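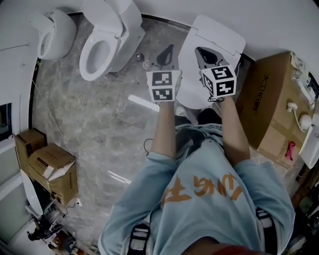
Sestance 300: revised dilution and rinse schedule for patterned hard floors

The dilution table for Sestance 300 has been revised. The new table applies to marble-patterned and other stone-look floors with a factory topcoat. It replaces the one printed on the side of the 11-liter drum. Drums with the old label can still be used, but follow the figures given in this item.

For daily damp mopping, mix 49 milliliters of concentrate into 11 liters of cold water. The earlier figure was higher and left a film on low-gloss gray floors, most noticeable in side light from windows. The film is surfactant residue and does no harm to the topcoat. It does hold fine dust, and floors cleaned at the old rate tend to look dull again within a day.

For periodic scrubbing, use 300 milliliters in the same volume of water with a white or red pad. Do not use green or black pads on a patterned floor. The print layer sits directly under the topcoat, and scratches that would pass unseen on a solid color show up as pale arcs across the veining.

Rinsing is now a separate step. After scrubbing, pick up the solution, then go over the floor once with clean water and pick up again. Change the rinse water when it turns cloudy. On floors that already have a film, two rinses may be needed the first time, after which the normal schedule applies.

Drying time depends on air movement more than on room temperature. In the trial rooms at Brenivville, floors were ready for foot traffic sooner with one fan set low at the doorway than with the heating turned up. Keep chair legs, rubber feet and mats off the floor until the joints are dry as well as the surface. Rubber left on a damp topcoat can cause a yellow stain that no cleaner will remove - the color change is in the coating itself.
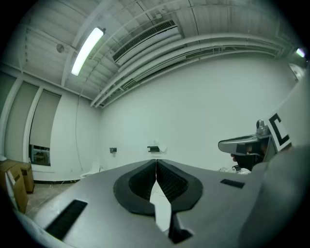 Matte gray housing with black vents and black fingers.

The Kragh dosing cap fits the new table without changes. One full turn gives the daily dose for an 11-liter bucket. Wall dispensers need the small metering tip, part 377, which can be ordered with the next delivery. Run clear water through the dispenser before fitting the tip, then check the first bucket against a measuring cup.

Orders received by noon on Wednesday ship the same week. The revised data sheet will be packed with each drum starting in December.

Related items
Funa entrance mats: replacement sizes
Removing tape residue from coated floors
Pad colors and where to use them
Storing concentrate below freezing
Brenivville warehouse: winter pickup hours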